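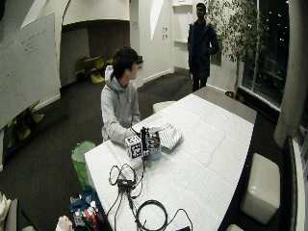

Filed under: Tea & Coffee / Your Questions

Last updated: February

I get a lot of the same questions about loose leaf tea through the contact form, so I've put them all in one place. I'm not an expert, I just drink far too much of it and have been writing this blog from my kitchen in Pramham long enough to have made most of the mistakes already.

How much tea do I put in?

One heaped teaspoon for a mug, which in my kitchen comes to 4 grams of a chunky black tea. Big fluffy leaves (white teas especially) take up loads of room and weigh next to nothing, so go up to two spoons for those. If you've got little digital scales, use them for a week and after that your hand will know.

Does the water have to be boiling?

For black tea, yes, straight off the boil please! For green tea, no no no. I let the kettle sit with the lid open for a few minutes first, or I put a good splash of cold in the pot before the leaves go in. Most people who tell me they hate green tea have only ever had it scalded.

How long should I leave it?

Black tea gets four minutes from me, green gets two. Rooibos you can forget about completely, I once left one for 22 minutes while I was on the phone to the gas people and it was lovely.

Why does mine get a nasty film on top?

Hard water. We have terrible water round here and I had that oily-looking skin on every cup for years. A filter jug sorts most of it out. A squeeze of lemon does too, if you like lemon, but obviously don't then add milk (I have done this, half asleep, and it curdled in front of me).

Do I need a teapot?

Not at all. A basket infuser that sits in the mug is what I use most mornings. Get the widest one that fits, the leaves need space to open up. I'm not keen on those little mesh balls on a chain, they squash everything and the catch always goes.

Which pot do you use, then?

When there are people round I use a plain brown Siller one that holds 8 cups if everybody's being polite. It dribbles a bit. I bought it secondhand and the lid doesn't match, but it keeps the heat better than the glass one I was given, so it stays.

Where do you buy your tea?

Mostly from Khasawneh, the grocer's by the bus station. They sell it by weight out of big tins and they'll let you have a sniff first. I get 200 grams of the Assam at a time. For anything odd I order online from Odico, though the postage stings unless you're buying a few things at once. Neither of them pays me, I wish they did.

How do I store it?

In a tin with a tight lid, in a cupboard, well away from the spices. I kept a very nice Darjeeling next to the cumin one winter and you can guess the rest. Glass jars look pretty on a shelf but the light makes the tea go flat.

Can I use the leaves twice?

Oolong and green, yes, and sometimes the second go is the better one. Give it an extra minute. Black tea I don't bother with, it goes straight in the compost.

Milk first or last?

Last, in a mug. In a teacup from a pot I do it first, like my gran did, and I won't be taking any further emails about this.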